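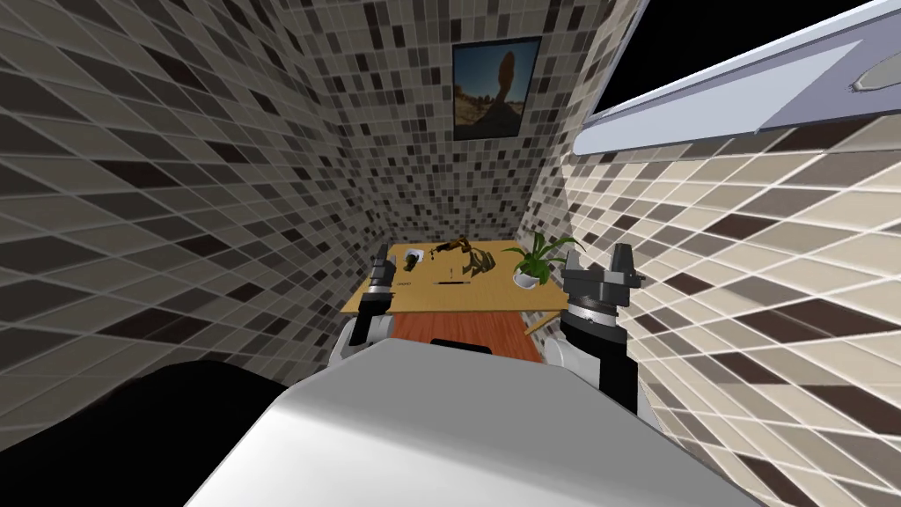 Speaker Notes: Student Simulation Project, Year-End Presentation
Presenter: Nisha Pathak, faculty advisor
Second presenter: Brijesh Sengar, student team lead
Time allowed: 15 minutes, followed by questions

Opening (Nisha)

Good afternoon, and thank you for joining us. On behalf of the Bresard Robotics Program, I am pleased to report on the work carried out by our students this year in the two-arm manipulation course. I will speak first about how the course was organized. Brijesh will then present the tabletop exercise and the results.

Pause for latecomers. The Tuesday session runs directly after lunch.

Slide 1. Title and team

The team has 11 students. They come from mechanical engineering, computer science and, for the first time, industrial design. Students may enroll without prior experience in programming robots, but they are required to complete the safety module and the introductory simulation module before they receive an account on the Drokix server.

Acknowledge Shanthi Amarasinghe for maintaining the server, and Jahangir Marikar for reviewing the student reports.

Slide 2. Why the course begins in simulation

The program owns one physical two-arm robot, and it is shared with two other courses. In simulation, every student can work at the same time, and an error in the code does not damage equipment. The department approved this arrangement on the condition that each team also complete a hardware session before the end of the course.

Do not go into the cost comparison here. It is in the handout.

Slide 3. The tabletop exercise (Brijesh)

Leave the tiled room on the screen during this part.

The exercise takes place in a small simulated room. The robot faces a wooden table with several objects on it, and it has a gripper on each arm. Students are given the room and the robot model. They write the code that chooses an object, selects an arm and plans the motion.

Points to cover:

The bottle lies on its side. An approach written for an upright bottle has to be changed for this case, and most students met the problem in their first week.

The pen is thin and lies flat on the table. The fingers must come down very close to the surface without touching it. We ask for a written clearance value in the report.

The plant stands at the right end, and some of its leaves extend past the edge of the table. Students must decide how much of the plant to treat as an obstacle. Both a simple box and a detailed outline are accepted, provided that the choice is explained.

The two arms share the space over the table. A plan that is valid for one arm may be blocked by the other. Teams are marked on how they divide the work.

If asked about the mosaic walls: the varied tile pattern is a demanding background for object detection. Students who tuned their detector against a plain wall had to revise it.

If asked about the black area at the upper right: the room model does not continue there. Depth readings from that direction must be filtered out before planning.

Slide 4. Method of assessment

Each submission was run on the Drokix server under the same settings. Object positions were varied between runs within limits published to the students in advance. Over the course, the server recorded 2,000 graded runs. A run was counted as successful when the requested object was lifted, held and returned to the table with no contact between the arms.

Practice runs were not graded and do not appear in the totals.

Slide 5. Findings

Read the first figure slowly. It was misheard at the rehearsal.

Of the graded runs, 112 ended in contact between the two arms. The majority of these came from the first assignment, before the teams had added a check on the shared space. Reports submitted after the midterm review show that every team had added such a check, although the methods differ. Janaka Rathnayake's team reserved a zone for each arm. The Uddin Lab section used a fixed order of movement, with the second arm waiting until the first had withdrawn. The second method was slower and easier to debug.

The pen remained the most difficult object for all teams. We do not yet have a satisfactory explanation, and I would welcome suggestions during the discussion.

Slide 6. Hardware session (Nisha)

Teams transferred their code to the physical robot in the Brekar Building. Speeds were limited, and a staff member was present at the emergency stop throughout. Students were asked to record each difference they found between the simulated and the physical behavior. These records will be used to correct the friction settings in the model before the next course.

Slide 7. Plans for next year

The introductory simulation module will be extended by one week. The reporting template will be shortened at the request of the students. Applications open in July, and the form will be available from the program office.

Questions

Nisha will take questions on enrollment and assessment. Brijesh will take questions on the code. Requests for the room model should be directed to Shanthi Amarasinghe in writing.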